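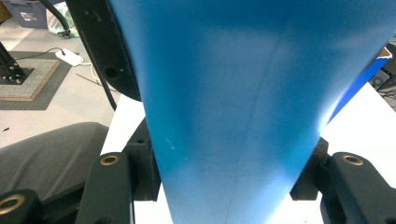
Stop selling me the beta

Paid early access used to mean something. You gave a small studio some money, they gave you a rough build and a say in where it went. Fair enough. I've done it plenty.

Now look at Stulport. Full price, 1,779 players on at the weekend, and the save system still eats your progress if you quit during a loading screen. Reported in the first week. Reported again every week after. The reply is always the same, "we're aware". Great. So am I, I lost 6 hours to it.

And the hats keep coming. Two new packs in September, both working perfectly. Funny how the shop never crashes. 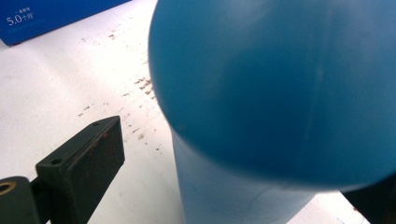 Blue, rounded at the top.

Sveva Palumbo wrote on her blog that players should treat these games like a subscription to the developers' diary. Nice line. Don't agree. I can read a diary for free, I don't need to pay full price and then find out co-op is "planned".

Murnura did it better. Cheap at the start, price went up as chapters were added, and a plain list on the front page of what worked and what didnt. Bugs yes, loads of them. But I knew what I was buying. Same with Xue, which shut its shop completely until the third act was in. Smaller crowd, much happier forum.

Sedon is the one that worries me. Three roadmaps so far, each with less on it than the last, and now talk of a sequel. A sequel! To a game with no ending.

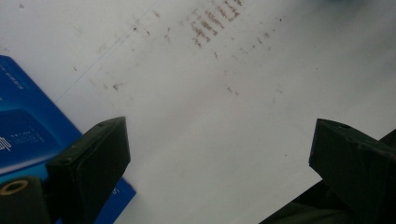 Reddish-brown marks on white.

What would I change? No paid extras before release, for a start. A date by which it's either finished or refunds open again, whatever your playtime. And storefronts could put teh last proper update right next to the price, where people will see it.

Some studios would hate that. Fine. The ones patching every Monday wouldn't notice the difference.

Anyway I've uninstalled Stulport. Will look again when quitting is safe.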